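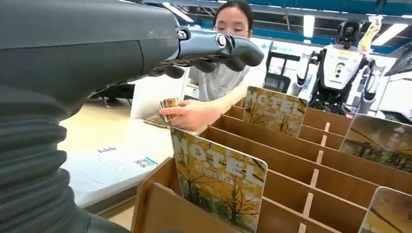
Card or booklet held upright at the edge of the table

[dustside-biz] Re: Gunnlaugsson and the north parcels

Mizanur, all,

Typing this between two calls so forgive the state of it. Replies in line further down, but first the general thing.

I think people are mixing up three separate pots of money and it's making the whole discussion foggy. There's what Gunnlaugsson pays for the land. There's what they put into the building. And there's the road and drainage, which is public money whichever way you slice it, even if it comes back later through the tax increment. When the county office says "investment in Dustside is up" they're adding all three together. I asked. They said it was standard practice. Maybe it is. Doesn't help anybody on this list decide if they should renew a lease.

Also the number in the newsletter includes Golau's expansion, which was announced a year ago and is mostly machinery moved over from the old site in Ollham. Moving a press eleven miles down the road isn't new capital as far as I'm concerned. Fine for Golau, they needed the floor height. But don't count it.

OK, to the message.

Mizanur Kumarasinghe wrote:

> Wayne, I read your note about the north parcels and I think you're
> being too gloomy. We've had 4 outside companies look at Dustside this
> year. Two years ago it was none. Gunnlaugsson is the first one to put
> down a deposit and in my view once one signs, the others get braver.

Agree on the last part. Disagree on the four. One of them only wanted truck parking and went away when they heard about the weight limit on the bridge. Another was the same investor group coming back under a different name, I'm fairly sure, same lawyer on the letters. So two, maybe. Still better than none, I'll give you that.

> The terms seem fair to me. They get the tax holiday for 7 years, they
> commit to 60 jobs by the end of year three, and if they miss it the
> county can claw back part of the discount. What more would you ask for?

I'd ask what "part" means. Have you seen the actual schedule? I haven't and I've requested it twice. The summary says "a proportionate share" and stops. Proportionate to the jobs missed, or to the years left? Very different sums. If they hire 30 people and stop there, do they pay back half, or nothing because year three isn't up yet and then they sell the building in the meantime?

Also jobs – full time? Do temp agency people count? When the cold store deal was done (before your time here I think) they counted seasonal staff and hit the target every October and no other month. Perfectly legal. It was in the wording.

I'd also ask who holds the land if they walk. There's a buy-back clause in the older Dustside leases, mine has it. Would be odd to leave it out for the biggest parcel on the site.

> As for the small firms, I don't see how we lose. More traffic, more
> customers, better road. My own place would probably pick up some of the
> maintenance work.

You might, you're in the right trade. For the rest of us it's rent. Thirteen of the units on the south side come up for renewal in the same twelve month window, and the landlord knows exactly what's being built across the road. Mine has already floated a "market alignment" in an email that was otherwise about gutters. I don't blame him, it's his job. But I would like us to go in with one set of comparable rents instead of 13 people each guessing.

So, if you are on the south side and willing to share what you pay per square foot, send it to me OFF LIST. I'll strip the unit numbers and send back the range to everyone who contributed. If you don't contribute you don't get it, sorry, seems only fair.

And wages. Everyone forgets wages. If Gunnlaugsson pays what they pay at their other plants then a few of us are going to lose a fork lift driver or two. Good for the drivers! I just want to plan for it.

> I'd rather we sent a letter of support from the list before the hearing
> than a list of complaints. First impressions matter with overseas
> investors. They have other towns to choose from.

They do have other towns. Ollham offered them a shorter tax holiday and a finished road, from what I hear, and they still came to us, so we're not exactly begging here. I don't think a few questions scares off a company that has already paid a deposit. They'll have lawyers asking much worse of the county.

What about a letter which says yes in the first paragraph and then asks the questions? Something like: we welcome it, we'd like the clawback schedule published before the vote, we'd like the job definition in writing, and we want the south access kept open during the road work. That last one matters more than the rest to the bakery people, they can't have their vans going round by the quarry at 4 in the morning.

I can draft it tonight. You'd be a better person to sign first, you're known to be in favor and I'm known to be a pain. Happy to go second.

> Are you coming to the site walk? They will have someone there from
> Gunnlaugsson's property side.

Yes, if it's still 7:30 am. Late by ten minutes probably. Bring boots, the bottom corner by the culvert floods and I want thier property person to stand in it and see, as it's on the plan as "level hardstanding."

One more thing for whoever looks after the list archive – attachments over a certain size are getting dropped without a bounce. The parcel map I sent went out to nobody. I'll put it in two halves and resend, or if you want it quicker just ask me directly.

Right, phone's going.

Wayne Entwistle
Dustside, south side units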